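Notebook, bench 2, September

Morning block, started 8:40. Task is tray to basket, one wrapped item per run. Operator for the first half was Luana, then Ronaldo after the break. I was on resets and labels.

Goal for the week is 640 good runs across all the wrapped items. We came in today with the rigid boxes done, so the sandwiches are next. Tihomir wants 80 of those before anyone looks at training, and he wants them spread over the tray, corners included. The old Clandodby set had nearly everything placed in the middle and the policy learned to go to the middle.

Settings carried over from the last session: same finger pads, same grip force limit, wrist camera exposure locked. I checked the lock twice. Last month it drifted back to auto after a restart and we only found out when Cremilda was going through the files.

Reset procedure, written down so we all do it the same way:
Open the gripper fully and park at the start pose.
Put the item on the tray by the placement card. Do not square it up by eye.
Move the basket to the next spot on the card. Tray stays at whatever angle it was left.
Hands out, then call "clear."
Operator starts the recording, not the person resetting.
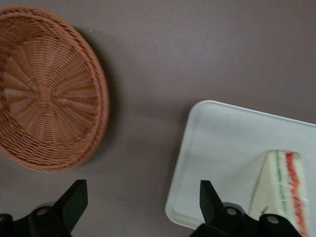

The wrapped ones are slower than the boxes. The film slides under the pads if you come in too shallow, and if you close hard to make up for it the bread squashes and the shape is different for the next run. Luana's way is to come down with the fingers wide, stop, close until the film just moves, then lift a little and wait. The wait shows up in the data as a pause. I asked Tihomir if we should trim it and he said leave it in for now, he would like to see whether the policy copies it first.

Swap the sandwich when the wedge no longer stands by itself. Ronaldo was still using a tired one after lunch and lost three runs in a row to it tipping over during the reset. Those are marked "setup," so they don't count as failed grasps.

Labels. We had a disagreement over drops. If the item falls back onto the tray and the operator picks it up again and finishes, I had been marking it "success." Cremilda had been marking the same thing "recovered." We are going with "recovered" from here on. I went back and changed mine from this morning. Anything that lands on the table and gets picked up from there is also "recovered." Touching the basket rim on the way in is fine, pushing the basket is not — mark that "contact" and keep the file.

Stopped for 20 minutes when the recorder began dropping frames. Disk was nearly full with leftovers from the Lacerda trial. Moved them to the shared drive, restarted, did one throwaway run to check timing, carried on.

Where we ended up at 4:30: 21 runs thrown out for the frame drops, all from before the stop. The rest of the morning looks clean from a quick scrub, but Cremilda has not done the proper pass yet. Corner placements are still short, mostly the near ones, where the operator has to bring the wrist in low and doesn't like it.

For tomorrow:
Near corners first, while people are fresh.
Print a new placement card, the current one has coffee on it.
Ask Anderson if Clurngate ever sent the softer pads.
Back up before starting.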